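3.2 Upkeep of the wrist mount

The depth sensor sits on a bracket at the wrist, where it sees everything and is bumped by most of it. Its screws were checked every 18 hours of running, a figure reached by Tsao after the second recalibration and before the third.
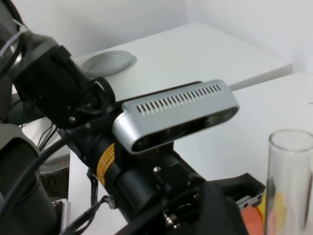 Figure 2. Wrist of the Mirna cell, with depth sensor and cabling.

Cables were the larger nuisance. Two zip ties were replaced in March — the maker's manual is silent on zip ties.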